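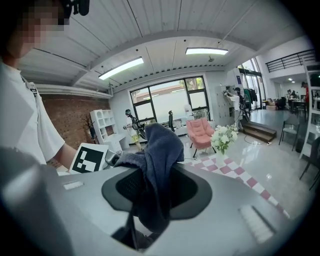

August, just gone eleven at night

Home from the operetta and far too awake for bed, so I'm writing this in the kitchen with toast. It was the Clakstead lot doing a Viennese one (waltzes, mistaken identity, everybody forgiven by the last chorus) and I've had the big tune going round my head since the car park. I hummed it all the way down the bypass and got the middle bit wrong every time.

I nearly didn't go! The ticket had been stuck to the fridge since spring and by teatime it was raining sideways. But I'd paid for it, and I'd told everyone at work I was going, so on went the good shoes.

The hall holds 500 and I'd say it was two thirds full, which isn't bad for a wet night in the holidays. I was in seat 103, right behind a pillar if I sat up straight, so I spent the first act leaning to the left like a plant on a windowsill. At the interval I moved along two places and saw the whole of act two, including the feet.

The overture was shaky. The horns came in early, or everyone else came in late, I couldn't tell which. Then the curtain went up and the soprano opened her mouth and I forgot about the horns. What a voice! She doesn't push at all, it just arrives at the back wall. Her maid was funnier than she was, mind you, and got the biggest clap of the night for a song that's mostly laughing. I can't think how you learn to laugh in tune.

The tenor was fine. He's a bit stiff in the waltzing, and you could see him counting, but he hit the high one near the end and held it, and the woman next to me said "ooh" out loud.

They sang it in English, the old translation, with rhymes so bad I started looking forward to them. I do wonder what it would be like in German. The programme says Gondonel are bringing a proper touring one to Willmont next year with surtitles. Tickets will be silly money I expect, but I've drawn a ring round it.

Also in the programme: the roof fund has reached £3436, and they had buckets at the doors on the way out. I put in what I had, a fiver and some coppers. There must have been around 100 people queuing for their coats by then, all humming different bits.

I want to dig out the old Devadiga record tomorrow, the one with the highlights on side two, and check how that middle section goes. It's in the cupboard under the stairs behind the hoover, unless I lent it to my sister. Must ring her anyway about the weekend.

Toast finished. Still humming. Shoes drying on newspaper by the back door.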